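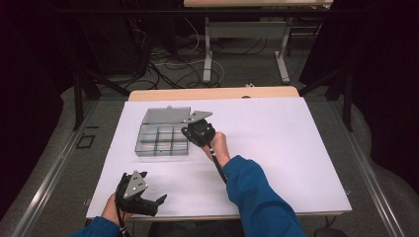 Lid up, compartments waiting, on the big white board.

I've finally started on the bead drawer! January is when I get these urges, and this year I bought one of those clear plastic organizers before I could talk myself out of it. Ubaldo Villa from our Illatstead craft group swears by sorting by size first and colour second. I tried it his way with the first packet (144 glass seed beads on the label, nearly half of them under the fridge by supper) and I have to say he's right.

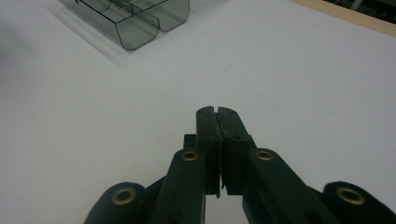

The rounded bottoms of the compartments.

I'm very fond of a curved bottom in a bead box – you can slide a bead up the side with one fingertip instead of digging in a square corner with your nails. My old Joly tin never let me do that, and everything ended up in a heap at one end.
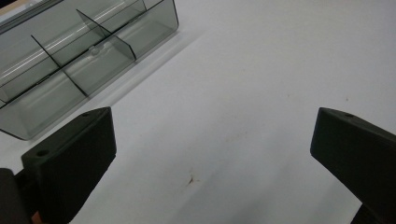 Next job is labels. I'm thinking little paper ones on the lid, in pencil, so I can change my mind when the blues take over again (they always do). If you've got spare containers at home, bring them along at 3 and we'll do a swap – I've got far too many jam jars and I'd love to see them go.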